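# Getting a stain out of a play mat without making it worse

Ours is the puppy one, bought because it was on sale, and over the years it has met yogurt, marker and a substance my sister-in-law Serena Melis still refuses to identify. The method below works on most printed fabric mats. It is slow and dull and cheaper than a new mat. 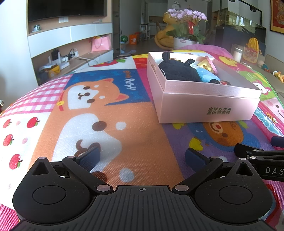
## What you need

- Dish soap, the plain kind
- White vinegar
- Two white cloths (a red one will teach you a lesson about dye)
- A soft toothbrush you have no further plans for
- Baking soda, if there's a smell

## Before you start

Read the care label. If it has been cut off, as they all have, test a corner first. Dab on soapy water, wait ten minutes, and press a white cloth against it. Color on the cloth means plain cold water for you and lower expectations.

Shake the mat outside. Crumbs turn into paste the moment they get damp.

## The cleaning

1. Scrape off anything solid with the edge of a spoon.
2. Mix a teaspoon of dish soap into two cups of cool water. Hot water sets milk and egg, and then they live with you.
3. Blot from the outside of the stain toward the middle. Rubbing makes a small stain into a large, faint one – technically progress, but you won't enjoy it.
4. Still there? Go over it with the toothbrush in small circles, lightly. Printed areas wear off faster than you'd think, and a cartoon animal with half a face is hard to explain at bedtime.
5. Rinse by blotting with clean water until the suds are gone. Leftover soap grabs dirt.
6. For juice or tea, follow with one part vinegar to two parts water, then rinse again.

## Drying

Hang it over a rail in the shade. Full sun will lift the stain and everything else along with it. Thick mats need a night and most of the next day, longer in December. Fold one away damp and you'll be back up at the baking soda: sprinkle, leave overnight, vacuum.

## Marker

Washable marker comes out with the soap. For permanent, dab rubbing alcohol on with a cotton swab, after another corner test, and change swabs often. I got ours down to a pale gray squiggle and put a cushion on it.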